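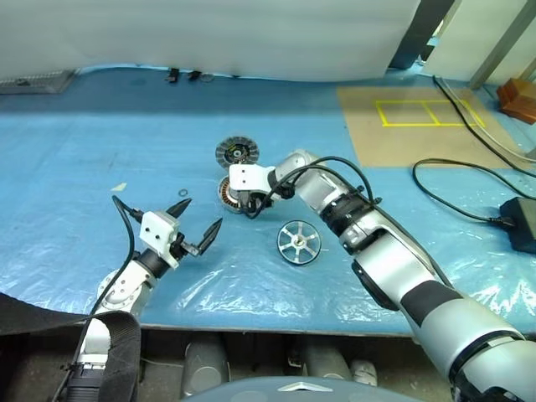 My project looks at how club batters get through the middle overs of a one-day match, when the new ball has lost its shine and the fielders have gone back to the rope. I picked it because my own side, Pallerar Women, seemed to get stuck at exactly that point, and I wanted to know if we really did or if it only felt that way from the boundary (where everything feels slow, especially in a cardigan). The way I came to think of an innings was as something built up turn by turn, rather like the copper windings on the round stator lying on the table. One single doesn't look like much, and neither does one loop of wire, but you do need an awful lot of them.

How I collected the scores

I used the scorebooks of three clubs: Pallerar, Kirkora and Barine. Eldana Zeleke very kindly lent me the Barine books, which had been kept beautifully in green ink, and Nahom Assefa helped me with the Kirkora ones, which had been kept in whatever was nearest. I left out any match shortened by rain, and I only used overs from the middle part of each innings. Altogether I typed in 1,509 balls, and I would like it noted that I did so in September, with a cold.

For each ball I wrote down the runs, who was facing and whether a wicket fell. Wides and no-balls went on a separate sheet – I went back and forth on this for a long while, and I still think a case could be made for putting them in.

What I found

Of those 1,509 balls, 976 were dot balls. I had expected plenty, but nearly two thirds surprised me. Pallerar were no worse than the others, which cheered up our captain, Bontu Teshome, no end. Wickets also tended to come after a quiet spell, often when a batter had gone five or more balls without scoring and then tried something large over midwicket.
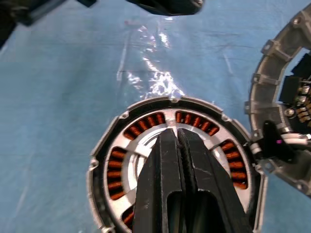 Morena Galli thought I was being hard on the batters. She told me that a dot ball is often just a good ball, and that I should have written down where the field was set before blaming anyone's patience. I think she is right, though the scorebooks don't record it.

Troels Dalsgaard suggested trying a small session at the Bach ground, with points for a pushed single and none for a boundary. We have done it once so far, and the arguing over run-outs went on well past tea.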